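Staged cable handling

Staged cable handling is a method in robot manipulation in which the work on a flexible cable is divided into short stages, and each stage is learned from its own set of demonstrations. The term was first used by Sewwandi Majumder and Arif Ekanayake at the Brakcombe laboratory, and the method is sometimes called the Brakcombe method. It is mostly applied to two-arm robots with simple two-finger grippers.

Background

Cables are difficult for robots because their shape changes during the work. A rigid part can be described by its position and its angle, but a cable bends under its own weight and is pulled by whatever is attached to it. Earlier systems tried to calculate the full shape of the cable before each motion. Majumder and Ekanayake proposed that for many tasks only the part near the plug needs to be known well, and the rest of the cable may be left to move freely.

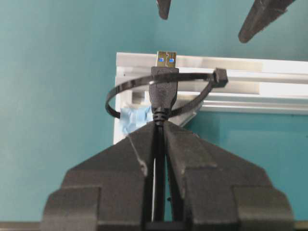

The grasp stage decides how well the later stages can be done. In the usual form of the method the cable is held behind the strain relief, so that the plug stays free and can be reached from the other side. A wrist camera then sees the cable between the fingers and the metal shell of the connector pointing away from them, and this view is the main input for the controller. Small additions to the plug, such as a zip tie in a loose loop around the housing, change its outline, and the demonstrations should include such cases. The second arm may approach the plug from the opposite side.

Stages

The original description has four stages: approach, grasp, presentation and placement. Each stage has a start condition and an end condition, which are checked from the camera images. If the end condition is not reached, the robot goes back to the beginning of the same stage and does not repeat the whole task. Nazma Cassim later added an optional stage for passing the cable from one arm to the other.

During the approach, the gripper is opened wide and lowered over the cable with the fingers on both sides of it. The direction of the cord is estimated first, then the wrist is turned to match it.

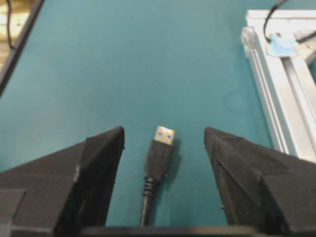

The estimate does not have to be very exact, because closing the fingers also corrects a small sideways error. A larger error in angle is more serious – the cord may then turn between the fingers and the plug points in a wrong direction. For this reason the end condition of the approach is defined by angle and only secondly by distance.

Results

The first evaluation used 200 demonstrations, recorded by two operators, and it was made with one type of plug only. A second evaluation in June, led by Obaidul Chowdhury, increased the set to 237 demonstrations and included objects placed near the cable. The authors reported that most of the remaining failures happened in the presentation stage, when the free part of the cable was caught on another object.
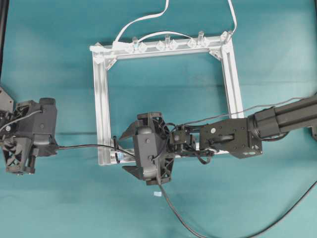 Two-arm setup with an aluminum extrusion frame on the work surface.

Limitations

Vernon Leclerc has criticized the method for its dependence on hand-made stage borders, which must be defined again for every new task. He also noted that very stiff cables do not follow the assumption of a freely moving rest part. The group answered that the borders can be reused between similar plugs, but they agreed on the second point – stiff cables are now listed as outside the scope of the method.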